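Read the rules before you sign off on them. A thread on the wrist-cam pre-run checks we've been handed for cloth handling, and which of them I think are theater. 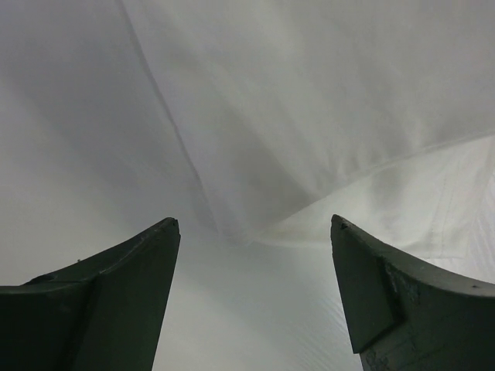 How often should you inspect gripper fingers on a fabric cell?

Every shift, by hand and by eye, and again after any contact with the table or fixture. Weekly is what the old sheet said and weekly is too long for anything that touches textile.

12 replies 31 reposts

2/ Background for people who don't follow me for this. Virkwood put out a handling guide for soft goods, our site adopted it, and it runs to 42 checks. I have been through all of them with a pencil. I'd keep 11.

3/ Finger surface is one I'd keep. Look at the body of the right finger, beside the pad: scuffed, mottled, lighter gray coming through the green. There's a second rough area lower down. The guide has one box for this and the box says "fingers OK." OK according to whom?

4/ What I want on the sheet is where the wear is. Wear on the outside of the body is a cosmetic note until it grows a burr. Wear on the inner face or the tip goes to maintenance before the next piece of cloth. Those two should never share a checkbox.

5/ Azra Dimitrov tried to get this split into two lines back in November. She was told the form was "harmonized." I've asked three people what it was harmonized with. Still waiting.

4 comments

6/ The test we do use costs nothing. Power isolated, fingers open, drag a scrap of nylon stocking over both tips and down both inner faces. If it catches, the finger comes off. Yurii Tkachenko taught me that and it beats any photo comparison I've been sold.

7/ Which brings me to photo comparison. Olik's add-on takes a picture from the wrist before each run and gives you a "surface health score." Ours gave a 7 one morning and nobody on shift could tell me out of what. A score with no action attached to it is decoration.

26 likes

8/ White cloth, by the way, is the hard case and the guide barely mentions it. Hems, folds and the layer underneath are all the same color. You get a stitch line if you're lucky and some gray where it drapes. Any rule that says "confirm edge is visible" needs to say visible to what, and under which lights.

9/ Our local rule: if a person looking at the wrist view can't point to the hem and say which layer is on top, the run doesn't start. Relight it or re-lay it. Man-lok Kan wrote that in one sentence on a whiteboard and it has done more for us than section four of the guide.

10/ People push back that this is slow. Sure, sometimes. I logged 178 starts under the new sheet and the thing that ate time was signing boxes on items that don't exist on our cell. We have no vacuum cups. We initial the vacuum cup line every shift.

9 comments 14 shares

11/ And that's my real complaint. Once you train people to initial a line that means nothing, they'll initial the next one too. Then an auditor comes, sees a full page of initials, and everyone goes home happy.

12/ Someone will reply that standards have to be general. Fine, write the general one. Then make each site strike the lines that don't apply and sign the strikeouts. Dirceu Trindade's group at Marinho does it that way. Their sheet is one side of paper and I've seen people read it, with their eyes, before starting.

13/ Things I'd add, if anyone is asking (they aren't):
- wear noted by location, left finger and right finger separately
- tip condition on its own line
- cloth color and number of layers written down
- name of the person who can stop the run, and it can't be "supervisor"

14/ Things I'd drop: the ambient humidity line, unless you have a limit for it. "Operator is confident." The second signature when it's always the same two people signing for each other at the end of the shift.

18 likes

15/ On force limits, since I'll get asked. The guide gives one grip force for "light textile." A pillowcase and a gauze pad are both light textile. Set it on your own material, write down what you tested, and test again when the supplier changes. I don't trust a number I can't trace to a piece of cloth.

16/ Marcelino Bragança disagrees with me on most of this and thinks a long list is safer than a short one because you can't know in advance which line will matter. That's a fair argument. I'd find it stronger if he could show me one stop that came from lines 20 and up. He's looking.

17/ Gudunar are supposed to be circulating a revised draft for comment. If you work with cloth, please comment, and comment on the wear line. One box for both fingers isn't an inspection.

7 comments 22 shares

18/ Correction to 6: the stocking goes over the tips first, then the inner faces, then the back of the body. I left out the back. Do the back.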